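Cuaderno de taller, bisutería
8 de noviembre de 2021

Lote Wemutcombe, revisión y caja

Retomo el lote que quedó apuntado en junio con la letra W. Son las pulseras y los dijes sueltos que vinieron en bolsas de plástico, todo revuelto, sin nota de qué iba con qué. La idea es dejarlo revisado, decidir qué se reensarta y meterlo en una sola caja para que no siga dando vueltas por los cajones.

He trabajado en la mesa blanca del dormitorio. La del taller sigue con el barniz de los marcos y no quiero cuentas cerca. Además sobre blanco se ven mejor las piezas oscuras, que en el banco de madera se pierden enseguida. El inconveniente es que la superficie es lisa y las bolitas ruedan; para ensartar habrá que poner un paño. Para mirar y separar va bien así.

Primero lo he sacado todo y lo he dejado en un montón, sin ordenar. La pulsera de cuentas gruesas marrón rojizo hace de corral: puesta en aro sujeta lo que se deja dentro. En el hueco cabe el recipiente transparente redondo con lo menudo: las cuentas azules de ojo, una pieza blanca brillante, el adorno pequeño dorado y una cuenta oscura segmentada que no sé de dónde ha salido. La gris verdosa y la negra fina se quedan fuera, cada una a su lado.

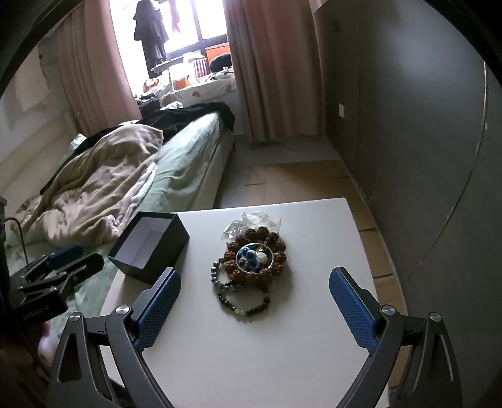
Estado de las pulseras

Marrón rojiza. Es la que más bulto hace y la que manda en el tamaño de la caja. Las cuentas son muy rugosas, con surcos hondos, y en los surcos se queda el polvo. Nada de agua hasta saber qué son. Cepillo de dientes seco, de los blandos, y aire con la pera. Probé el cepillo en una sola cuenta, por la cara interior, y no suelta color. Sigo mañana con el resto, sin aceite. En el lote anterior alguien le dio aceite a unas parecidas y quedaron pegajosas durante semanas.

Gris verdosa. Brillo bueno. Según cómo le da la luz, unas cuentas tiran a azul, sobre todo las que quedan contra el montón. Antes de escribir el color en la etiqueta la miraré junto a la ventana y otra vez con la lámpara. En la ficha de junio puse "verde" y no me convence. De momento: "gris verdosa, brillante".

Negra fina. Lleva un tramo corto de cuentas amarillentas, pálidas, algo translúcidas. No sé si el tramo es original o un arreglo. Al tacto pesan distinto de las negras, pero la báscula pequeña está sin pilas, así que queda pendiente. No separar el tramo del resto aunque parezca añadido: si fue un arreglo, también forma parte de la pieza.

Cuentas de ojo. Azules con el centro oscuro. Van juntas en su recipiente y así se quedan. No ensartar hasta medir los taladros. La vez anterior di por hecho que eran todos iguales y hubo que deshacer.

Hilo y prueba de nudo

Para reensartar tengo dos opciones en el cajón, el elástico Jetel y el cordón encerado Indell 755. El primero es más cómodo para quien se pone la pulsera, pero con cuentas pesadas cede. El segundo no cede nada y obliga a poner cierre o nudo corredizo.

Corté un trozo de 60 cm de cada uno y los colgué de la barra del armario con una bolsita de plomos de 200 g. El Jetel se alargó enseguida y al descolgarlo no volvió del todo a su medida. El Indell, igual que al principio. Con cuentas pequeñas me quedo con el elástico; para la marrón, cordón encerado y nudo corredizo.

El nudo de cirujano en el elástico aguanta si se moja un poco antes de apretar y se deja un cabo de 2 mm. Con menos cabo se escapa. No le puse pegamento. El que hay en el taller endurece el elástico justo por donde sale del nudo y acaba cortándolo, ya nos pasó con las tobilleras. Si alguien quiere probar otro pegamento, que lo haga en un retal y lo apunte en esta página.

Aguja: la flexible de ojo grande. La rígida no merece la pena para estos taladros.

La caja

Escogí la negra rectangular, sin tapa por ahora. La tapa buena creo que está en la estantería del pasillo con las cajas de Ó Riain, habrá que probarlas una por una. Si no aparece, se corta una de cartón pluma y listo. No quiero cambiar de caja: las otras que hay son bajas y la marrón asomaría.

Orden para meter las cosas, tal como lo he pensado:

Papel de seda en el fondo, doblado, llegando hasta las esquinas.
La pulsera marrón en aro, pegada a un extremo.
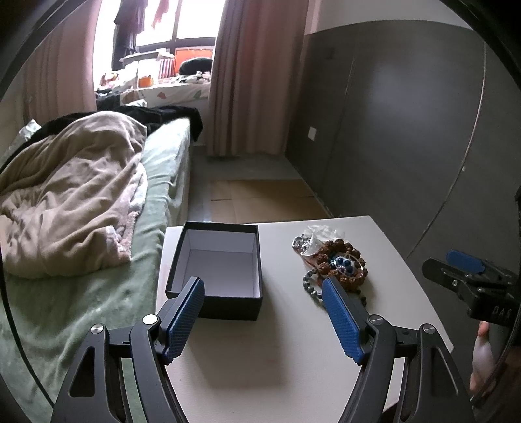 El dije pequeño necesita bolsita propia antes de entrar con lo demás. Lo probé suelto con las pulseras y se engancha en todo lo que tiene cerca, y la pintura de estas piezas se pica con poco. Es el azul y blanco, el que parece un personajillo, con el detalle rosado en el centro; lo había dejado en medio de la pulsera marrón y ahí se está quieto mientras está en la mesa, pero dentro de la caja, al moverla, iría rozando contra las cuentas rugosas. El aro metálico fino y claro que queda a su lado lo guardo aparte también. No me atrevo a decir que vaya con el dije hasta mirar con lupa si hay marca de anilla.

Sigo con el orden:

Tira de cartulina de pie, como separador, detrás de la marrón.
La gris verdosa y la negra, cada una en su papel, sin doblar en ángulo.
Lo menudo en su recipiente transparente, con un poco de algodón encima para que no suene.
Las bolsitas del dije y del aro, arriba del todo, a la vista.
Etiqueta por fuera, en el lado corto, a lápiz.

Sobre el papel del fondo: el interior de la caja es blanco y cualquier roce de cuenta oscura se va a notar. También interesa por los pliegues de las paredes con la base, donde una cuenta suelta se mete y luego no se ve. Cortar el papel algo mayor que el fondo y subirlo por los lados.

El plástico transparente arrugado en el que venía parte del lote no vuelve a la caja. Está demasiado manoseado y cruje. Lo conservo unos días en el cajón de abajo por si hay algo dentro, que ya una vez tiramos una anilla con el envoltorio. Antes de tirarlo, abrirlo del todo y sacudirlo encima de una bandeja.

Limpieza de la mesa

Al terminar, pasar la mano plana por la superficie antes de usar el trapo. Hay motitas y alguna puede ser polvo de cuenta o un trocito de hilo. Si es arenilla dura, raya. Trapo seco y después el húmedo. No usar el limpiador de limón: deja película y el papel de seda se pega.

Pendiente

Cepillar el resto de la marrón.
Pilas para la báscula, de las de botón.
Medir taladros de las cuentas de ojo y apuntar los que no dejan pasar la aguja.
Mirar la gris verdosa con luz de ventana y corregir la ficha.
Lupa para el aro fino.
Averiguar de dónde es la cuenta oscura segmentada. En las bolsas de Wemutcombe no recuerdo otra igual. Puede que se colara de otro lote; si alguien echa en falta una, está en el recipiente redondo.
Comprar Indell 755 en negro. Del marrón queda carrete, del negro lo justo para una prueba.
Buscar la tapa.

La prueba de los plomos la dejo montada hasta mañana con el cordón Indell solo, a ver si con más horas cambia algo. No abrir el armario de golpe.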